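April 29, 2018. Skarndale sim, grasp policy, texture randomisation

Restarted the marker-to-cup runs with the new sampler. Wall, floor and table textures are redrawn every episode; lighting still fixed. Batch of 600 episodes, time limit 20 s each. The January checkpoint is kept as baseline.

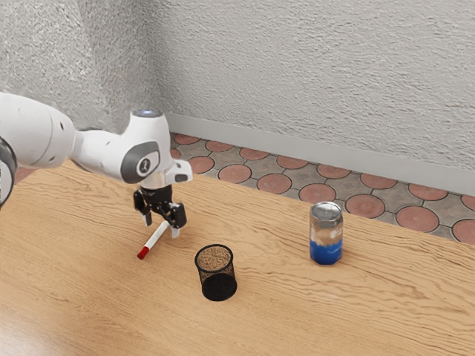

Success on held-out textures is 60 per cent, against 18 for the baseline. Most remaining failures are at the grasp, with yaw error when the marker lies diagonally to the table, as it does under the gripper in this render. Strong wood grain may be making it worse, so try the same pose on plain grey. The can has not been a problem so far.

To do: log yaw at finger closure, rerun with Ekden weights, check mesh collision on the cup rim.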